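Search the guide Enter a word or step number Go

Section 4. Running the table demonstration on an open day

Start here once the Greva hand grippers are charged and paired (Section 3). The table demonstration is the part visitors remember, and it's a joy to run. You need one table, one cutlery tray, a mixed handful of utensils and two people who don't mind being watched!

4.1 Before the doors open

1. Lay a patterned cloth on the table and pull it flat. The software finds its position more easily on a print than on a plain surface.

2. Set the tray lengthways to the person doing the work, with enough free cloth to the right for pieces that haven't been put in yet.

3. Open the Benum recorder and make a new session. Give it the name of the event and the table, for example "May kitchen 1".

4. Close each gripper fully, then open it fully. The bar on the recorder should follow your hand without a jump. If it sticks, hold the side button for 4 seconds and try again.

CAUTION: Keep your own fingers out from between the gripper fingers while closing them. The pads are soft but the brackets behind them are not.

5. Check the free space. A full afternoon of sorting takes up to 400 short recordings, and the recorder stops without a warning tone when the card is full.

4.2 Showing the sorting task

6. Stand so that visitors can see the tray over your shoulder. Ailbhe Lynch, who ran our Wednesday session, likes to have children at the front (they spot a dropped chopstick long before the adults do).

7. Start the recording and wait for the short beep before you move.

8. Bring both grippers in low over the tray. Go slowly. Slow movement makes better recordings, and it also gives people time to work out what you're trying to do.

Mix the utensils on purpose. Chopsticks next to a fork next to a china soup spoon is a lovely test, for every one of them wants a slightly different hold, and people start guessing out loud which will be the hardest. 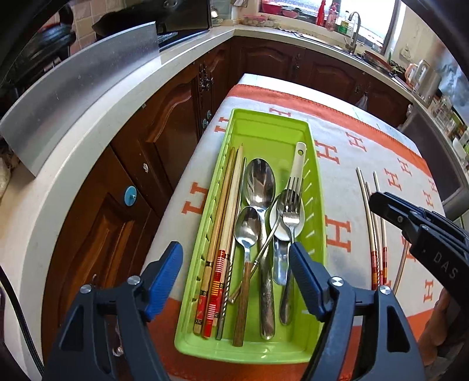

9. Take one piece at a time. Close on the handle, lift it clear of the tray wall, then move across. If pieces lie over one another, begin with the top one.

10. Stop the recording after each piece. Say aloud what you picked up – the Teshome labelling tool uses the spoken word as a first guess at the label.

NOTE: Thin metal chopsticks roll. If one gets away from you, leave the recording running and pick it up again. Recordings with a second attempt in them are worth keeping.

4.3 Letting visitors have a go

11. Hand over one gripper only. Keep the other yourself until the visitor has got the feel of the trigger.

12. Allow each visitor roughly 20 tries. Most people are grinning by the third, and it is quite hard to get the tool back off them!

13. Mark visitor recordings with the letter V in the session list so they can be sorted out later.

CAUTION: Use no sharp knives in this demonstration, even with adults.

4.4 Packing away

14. End the session and wait for the green tick before you switch off.

15. Wipe the finger pads with a damp cloth. Do not use spirit or kitchen spray on them.

16. Put the grippers back in the Goner case with the fingers open. Questions about spare pads go to Teresa Moynihan at the equipment desk.

Go on to Section 5 for copying the recordings.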